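Support > Tickets > Desktop > Ticket 924

Status: open again, sorry

Me again with the slow booking system. Trodeo still takes 40 seconds to open a customer record in the mornings - by lunchtime it's quick enough. I've cleared the cache twice, and the Lernen branch tells me theirs is fine, so it can't be the whole of Trodeo. 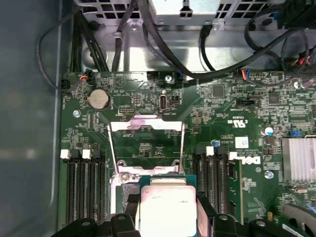
Page last changed: April, 16:20

Tried what you suggested and logged in at 7 before anyone else was about. Fast as you like! Then the Solanki stock import kicked off and it crawled again (I'd forgotten that import even existed).

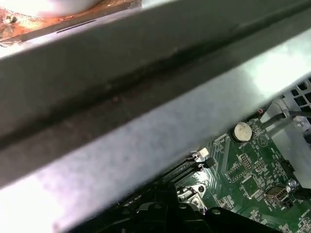

Close-up of a metal beam.

So I moved the import to the evening, which took me ages because the schedule page is hidden under Reports, of all places. Next morning was better, but the Lukar price list still hung for more than 20 seconds.

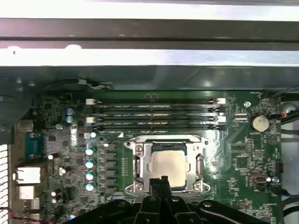

The price list is the bit I'd like you to look at, please. It reloads every line each time I change the date, even when I've only gone back a day. I've not changed any settings on my side. Could you switch off the auto refresh for our branch?
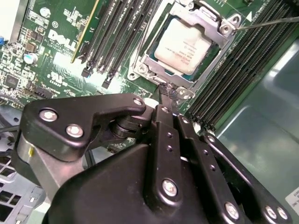
Dell board, processor in its socket.

Leaving this open until I've had a full week on the new import time. Will add the timings here.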